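Tallow Bags and Lids – README

Notes for anyone using the Tallow set, the part of the Hisberg household collection that deals with carrier bags, storage tubs and the floor they end up on.

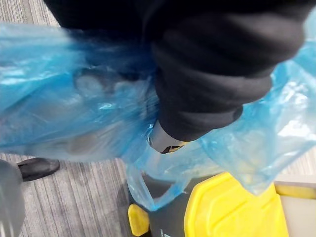
The set covers one job: picking up the bags left on the floor after unpacking, and getting each one either emptied or put away. There are 256 sessions. Each session is a single bag from start to finish, and most are short. Sessions were gathered in April, in two rooms of the Hisberg flat.

What is in the set

Bags: thin plastic carriers with loop handles, full or part full. Light blue and white are the most common colours. Paper bags were left out, as they are covered by the Pichler set.
Tubs and lids: plastic storage tubs in several sizes. Lids are often off and lying on the carpet near the bag.
Floor: grey striped carpet in the larger room, bare boards in the hall.
Other things: shoes, folded towels, a doormat. These were left where they were and have no labels of their own.

Labels

Each session has one line in sessions.csv with these columns:

session – number, starting at 1
room – large or hall
bag_colour – blue, white, other
contents – known, unknown, empty
handle – one, both, none, bunched
result – emptied, put away, dropped, torn

Use "unknown" under contents if the bag was never opened. Shapes showing through the plastic are not enough to go on, and we changed 19 early lines where someone had guessed. The "bunched" value is for bags held by the gathered top, whether or not a handle hangs free.

Known problems

Thin plastic creases differently every time, so two sessions with the same bag can look quite unalike. Glare on the folds makes some handles hard to find. Blue bags are over-represented. Of the 256 sessions, 198 have been checked by a second person – the rest have a blank in the checked column and should be treated with care.

Bags marked "torn" were replaced with one of the same colour and size where we had one. Please don't read anything into the torn figures about how strong a bag is.

Files

sessions.csv – labels
rooms.txt – floor plan notes and furniture
changes.txt – corrections, newest first
stills/ – roughly 1000 pictures, sorted by session

Related sets

Pichler covers paper bags and cardboard boxes. Brinura covers kitchen cupboards and uses the same room codes, but its result column has different values, so the two files can't be joined as they are.

Last updated 07/07/2025. Corrections go in changes.txt with the session number and the old value.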